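Home Issues Articles For Authors Contact

October issue, research section
By the Lomside Hospitality Group

3. Guest reviews and the small hotel

What drew us to Nonmont was its variety. Within a short walk a traveler can choose between a converted mill, a row of family guesthouses and the Stisten, a courtyard hotel with 55 rooms. We collected 1,165 written reviews from these places and read every one of them, and what a pleasure that turned out to be! Guests write with real feeling about breakfast, about stairs, and about the person who met them at the door.
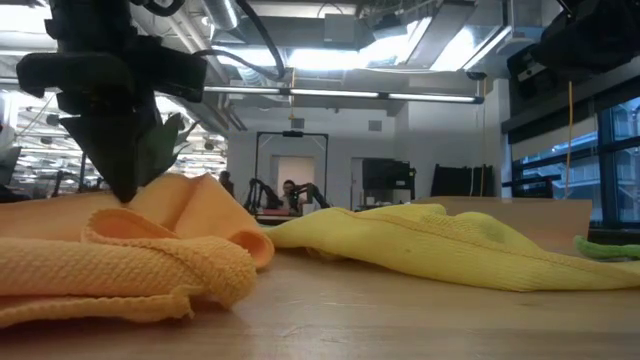 Each review was sorted by the part of the stay it spent the most words on. Two readers did the sorting separately and then compared notes. Arrival came up far more than we had expected, and late arrivals most of all (a warm welcome at 11 p.m. seems to stay with people for a long time). Room size, which owners worry over endlessly, was seldom the main subject.

Figure 3. Guest lodging study, Nonmont.
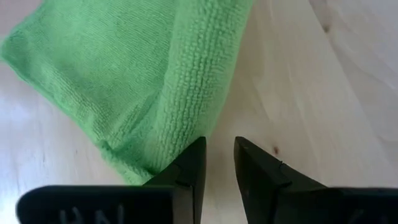

The Asfaw guesthouse deserves special mention. It has no restaurant and no view, yet its guests wrote the longest and happiest reviews in the set, many of them about tea in the shared kitchen. We would love to see the same reading done in a beach town, where people stay longer and the front desk may matter less. Reviews from winter stays were few, so we left them out of the comparison by season and return to them in Section 5.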